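4th November

# Workshop tips: when the robot arm drops the drill

Last month our small arm at the Hodport workshop let a power drill fall from 30 centimeters onto the bench. The drill survived with a scratch, and the bench has a new hole. No person was hurt, but a hand had been in that place a minute before. I have written down what we found and what we do now, for other people who use an arm to pass tools at home or in a shared shop.

## What went wrong

The arm stopped with error 3020, which in the Wodetard control program means "grip lost". Before that it had lifted the same drill many times with no complaint. We first blamed the motor of the gripper and lost one evening with it. The motor was fine.

There were two causes together. The rubber on the finger tips had become smooth from dust and a little oil. Also, somebody had changed the grip force to 20 newtons for moving paint brushes, and the value stayed saved for the next job. A drill is heavy at one end, so it turned between the fingers and slid out.

## Before you start

- Clean the finger tips with a cloth and a little alcohol. Let them dry fully.
- Take the battery out of the drill, if it has one, and remove the bit. If you cannot remove the bit, do not let the arm carry the tool.
- Read the grip force on the screen at the start of every job. Do not trust the value from yesterday.
- Put a folded blanket under the path. We use an old one from Plollwood, very ugly and very thick.
- Check that you can reach the stop button without leaning over the bench.

## Where to grip

A drill lying on its side is more difficult than it looks. The body is round and the handle goes away at an angle, so the fingers can touch on one small place only and the controller still believes it has a good hold. Grip near the balance point. To find it, lay the drill over one finger of your own hand and move it until it stays level. On most of ours this point is close to where the handle meets the body. Mark it with a piece of tape.

We try every new position in the simulator first. It costs nothing when the tool falls there. 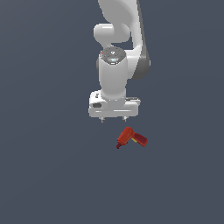

Keep the fingers away from the trigger. A gripper closes with the same force on a switch as on a handle, and it does not feel the difference. With the battery removed this is only a bad grip, but with the battery inside it can be a running drill in the air.

For the first real lift, go up only a few centimeters and wait. If the tool turns slowly, put it down and choose another place. Do not help it with your hand. I did this once, and the arm continued its movement with my thumb between the drill and the vise. The nail was blue until spring.

## If it drops something anyway

1. Press stop. Do not try to catch the tool.
2. Wait until the arm is fully still, then switch off the power to the gripper.
3. Write the error number in the notebook before you clear it. After clearing, our program forgets it.
4. Look at the finger tips. If the rubber is shiny, clean it or change it.
5. Look at the drill also. A cracked case goes to the repair box, even if the motor still runs.

## Rubber tips

We change the tips now after 300 lifts. Perhaps this is too early, but they are cheap. The ones from Tosh fit our gripper if you trim one corner with a knife. Cut with the tip off the arm and on a piece of scrap wood. Old tips are good as small feet under a toolbox.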